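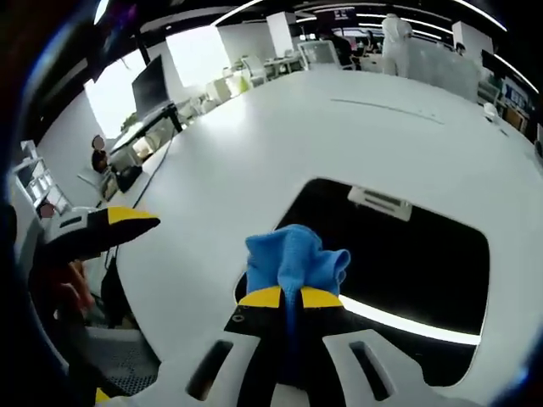
Ticket 124: white table, marks around the black section

Status: open, waiting on supplier
Location: open-plan office, large white table
Opened: 2016-11-30
Category: furniture and surfaces

The white table has dull marks that come back after cleaning. They were first reported as coffee rings, but they don't have the shape of rings. They are wide smears, easiest to find by running a palm over the top, and they feel slightly tacky. The worst area is next to the black section with the rounded corners. The blue cloth is the one we have been using on this table, the soft kind, and the black section is where it usually gets put down between passes. Under the ceiling lights the black part throws back a bright streak, so anything left on it is hard to judge from a chair. Please check it from a low angle before marking it clean.

What was reported

Two people at the table said their sleeves stuck to the surface after lunch. One of them had wiped the place down that morning. A third report came in through the Usau desk form and said only "table sticky again." All three were merged into this ticket.

The table was supplied by Letivier as part of the order that was delivered in April. No marks were noted at delivery. The other white tables from the same order are not affected as far as we know, but they are cleaned by the evening contractor and this one is mostly cleaned by whoever sits at it.

Products in use

Lasar surface spray, ready mixed, kept in the supply cupboard.
Sperling concentrate, diluted in a bottle by the evening contractor.
Blue cloths, from the open pack in the same cupboard.

Steps tried

1. Wiped the whole top with a blue cloth and Lasar spray. Looked fine when finished. Tacky again the next morning.

2. Wiped with a blue cloth and plain warm water. Some improvement on the white surface. No change along the border of the black section.

3. Wiped with paper towels and plain water. The towels left lint and shredded at the border. Not recommended.

4. Sprayed Lasar directly on the table, left it 30 seconds, wiped with a blue cloth. Worse than before. The smears covered a larger area and had visible edges once dry.

5. Same spray, but onto the cloth and not onto the table, using much less of it. Better than step 4. Still some drag under the hand.

6. Took an unused cloth from the pack, rinsed it in warm water, wrung it hard and went over the table twice, turning it to a fresh side each time. Dried with a second unused cloth. Surface smooth. Still smooth at the end of the day.

Step 6 was repeated the following day with an old cloth in place of the new one. The tackiness came back within an hour. The old cloth was then rinsed in a sink of clean water and the water turned cloudy and foamed, with no product added.

Cause, as far as we can tell

Product is building up in the cloths. They get sprayed, used, folded and put back in the cupboard, and the next person sprays them again. After a couple of weeks the cloth is putting cleaner down on the table and picking up very little. The label on the Lasar bottle asks for a wipe with clean water afterward, and most of us had been skipping that.

There may be a second cause. The evening contractor was asked what strength they mix the Sperling at and gave two different answers on two different evenings. If some of it is going on too strong, it would leave the same kind of film. We have asked them to leave this table alone until the ticket is closed so that only one product is involved.

The border of the black section

This part is not solved. Residue collects where the black meets the white and a flat wipe passes over it. A folded corner of cloth pushed along the border gets most of it out. Going around the rounded corners takes the longest. A wooden toothpick wrapped in damp cloth also worked on one corner, but it is slow and we don't want anyone scraping.

Please don't pour or spray anything directly onto the black section. We have asked Letivier whether liquid can get in around it and what they recommend for cleaning it. Until they answer, use a damp cloth only. No alcohol wipes, no glass cleaner.

Instructions for now

Use a clean cloth, damp, no spray, for everyday wiping.
If there is grease or food, put a small amount of Lasar on the cloth, then go over the spot again with water.
Dry the table with a second cloth.
Used cloths go in the laundry bag, not back in the cupboard.
Wash cloths at a normal temperature with a small dose of detergent. No fabric softener. Softener leaves a coating and we would be back where we started.

Updates

Threw out the old cloths. All of them foamed when rinsed. Ordered 12 new ones, same type, so there are enough to swap daily while the others are in the wash.

Contractor confirmed they will skip this table. They also asked for the dilution in writing. Sent them a copy of the Sperling label.

One new report of a smear at the near end of the table. Checked it. It was hand cream and came off with water. Not related.

Letivier replied that the question about the black section has been passed to their surfaces team. No date given. They asked for the order number and it has been sent.

Next action

Check the table again after a full week with the new cloths and no contractor cleaning. If it stays smooth, bring the Sperling back at label strength for a week and compare. Keep the ticket open for the Letivier answer either way.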